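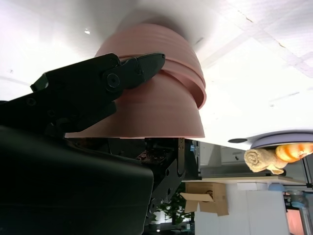 2019년 8월 10일 토요일에 Plostby 기술학교의 여름 공개일에 다녀왔습니다. 제가 보고 싶었던 것은 학생 동아리 Egger의 그릇 정리 과제였습니다. 저는 Westden에서 방과 후 로봇 수업을 돕고 있고, 우리 학생들도 내년에 비슷한 과제를 해 보고 싶어 합니다. 과제의 내용은 간단하게 들립니다. 로봇이 책상 위의 그릇을 잡아서 정해진 자리로 옮기면 됩니다. 그런데 분홍색 그릇 두 개가 겹쳐 있고 검은 집게 손가락이 바깥 벽에 닿아 있는 모습을 보면, 어려운 점이 어디에 있는지 금방 이해할 수 있습니다. 그릇의 가장자리는 밖으로 말려 있고 바깥 면에는 가는 가로줄이 있습니다. 집게 끝의 면은 오돌토돌합니다. 어느 높이에서 잡느냐에 따라 하나만 올라오기도 하고 두 개가 같이 올라오기도 한다고 학생들이 설명해 주었습니다.

학교까지는 Westden 역에서 버스를 타고 갔습니다. 토요일이라서 버스가 드물게 있고, 저는 한 대를 놓쳐서 개회 인사를 듣지 못했습니다. 정문에서 안내지를 받았는데 실습동의 입구가 지도와 다른 쪽에 있었습니다. 다음에 가시는 분은 주차장 쪽 문으로 들어가는 것이 편합니다.

Egger 동아리는 2월에 이 과제를 시작했습니다. 처음에는 대회에 나갈 생각이 없었고, 수업에서 배운 집게 제어를 연습하는 것이 목적이었다고 합니다. 그 후에 Farkard 대회의 생활 부문에 신청했습니다. 이 부문의 규칙은 한 번의 시도에 600초를 줍니다. 시간 안에 물건을 모두 제자리에 놓아야 하고, 사람이 손을 대면 감점이 있습니다. 심판이 그릇의 위치를 시작 직전에 바꾸기 때문에 같은 동작을 외워서 반복하는 방법은 쓸 수 없습니다.

동아리 회원은 13명입니다. 기계를 맡은 학생과 프로그램을 맡은 학생이 따로 있지만, 조종 연습은 모두가 돌아가면서 합니다. 이 점이 저에게 인상 깊었습니다. 우리 수업에서는 잘하는 학생이 계속 조종하고 다른 학생은 옆에서 보기만 하는 일이 많습니다. 여기서는 조종한 사람이 바로 기록장에 결과를 쓰고 다음 사람에게 자리를 넘깁니다. 벽에 붙은 표에는 지금까지의 연습 횟수가 2438회라고 적혀 있었습니다. 실패한 연습도 이 숫자에 들어갑니다.

기록장을 한 권 읽어 보았습니다. 쓰는 방식이 사람마다 다릅니다. 어떤 학생은 “미끄러짐” 한 단어만 썼고, 어떤 학생은 집게의 각도와 그릇이 돌아간 방향까지 그림으로 그렸습니다. 지도 선생님은 형식을 통일하려고 했다가 그만두었다고 말씀하셨습니다. 표를 채우게 하니까 학생들이 칸에 맞는 내용만 쓰고, 이상한 일이 생겨도 적지 않게 되었다고 합니다. 저는 이 말씀에 절반만 동의합니다. 그림은 재미있지만 나중에 비교할 때는 불편할 것 같습니다.

손목에 달린 카메라에 대해서도 질문했습니다. 우리 수업에서는 천장 쪽에 고정한 카메라만 사용합니다. Egger 학생들의 말로는, 위에서 보는 카메라는 물건의 자리를 찾을 때 좋지만 집게가 그릇을 가리는 순간부터 도움이 적다고 합니다. 손목 카메라는 집게와 그릇이 만나는 곳을 가까이에서 볼 수 있습니다. 대신 팔이 움직이면 배경도 크게 움직이고 밝기도 많이 변합니다. 흰 면이 너무 밝게 나오는 문제는 아직 해결하지 못했고, 조명을 한쪽으로 돌리는 방법을 시험하고 있었습니다.

오후에는 방문객도 조종을 해 볼 수 있었습니다. 줄이 길어서 오래 기다렸습니다. 제 차례에서 저는 그릇을 너무 세게 밀었고, 그릇이 집게에서 돌아서 빠졌습니다. 두 번째에는 손가락을 벽에 천천히 대고 나서 닫았습니다. 이번에는 들어 올렸지만 두 개가 같이 올라왔습니다. 옆에 있던 학생이 웃지 않고 기록장을 저에게 주었습니다. 저도 “두 개 같이 올라옴, 너무 깊게 잡음”이라고 썼습니다. 맞춤법이 맞는지 조금 걱정했습니다.

아쉬운 점도 적겠습니다. 설명이 실습실 한쪽에서만 진행되어서 뒤에 선 사람은 잘 들을 수 없었습니다. 그리고 부품 목록과 비용을 알고 싶었는데 준비된 자료가 없었습니다. 학생들에게 부탁하니 나중에 메일로 보내 주겠다고 약속했습니다. 받으면 이 글의 아래에 추가하겠습니다.

돌아오는 길에 우리 수업에서 바꿀 것을 메모했습니다. 먼저 조종하는 순서를 정하고, 기록장을 한 권 사려고 합니다. 그릇은 처음부터 겹쳐 놓지 않고 하나씩 시작하는 것이 좋겠습니다. 손목 카메라는 예산을 확인한 다음에 결정하겠습니다. Farkard 대회의 신청 안내는 아직 자세히 읽지 못했습니다. 참가 나이에 제한이 있는지 아시는 분이 계시면 알려 주시기 바랍니다.

분류: 탐방기 > 학교·동아리 | 태그: 로봇 수업, 공개일, 집게 제어, Plostby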